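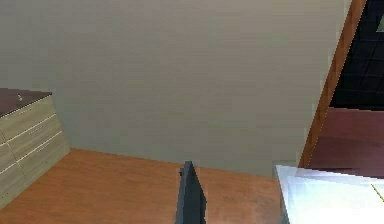 ## Zellport Interior Paint Records

Tabular records of interior wall paint, collected from rental units in the Baidoo and Ornarside buildings. One row per painted surface. Maintained by Mohammed-Awal Issahaku.

### Contents

- `surfaces.csv`: 1,527 rows, UTF-8, comma-separated
- `codes.csv`: lookup table for finish and primer codes

### Fields

| Field | Type | Notes |
|---|---|---|
| `unit_id` | string | building prefix plus unit number |
| `surface` | string | wall, ceiling, trim or door |
| `color_name` | string | as written on the work order |
| `finish` | integer | see `codes.csv` |
| `coats` | integer | topcoats only, primer excluded |
| `last_painted` | string | year and month |

### Known issues

- Color names are not normalized. "Warm gray" and "Gray, warm" are separate values.
- Ornarside work orders before the move to Rurnex have no finish code. These rows use `-1`.
- Touch-ups are not logged unless a full wall was repainted.
- `coats` defaults to 2 in the Rurnex export when left blank. Do not use it for paint volume estimates.

### Updates

The export is rebuilt every January. Send corrections with the `unit_id` and the work order number.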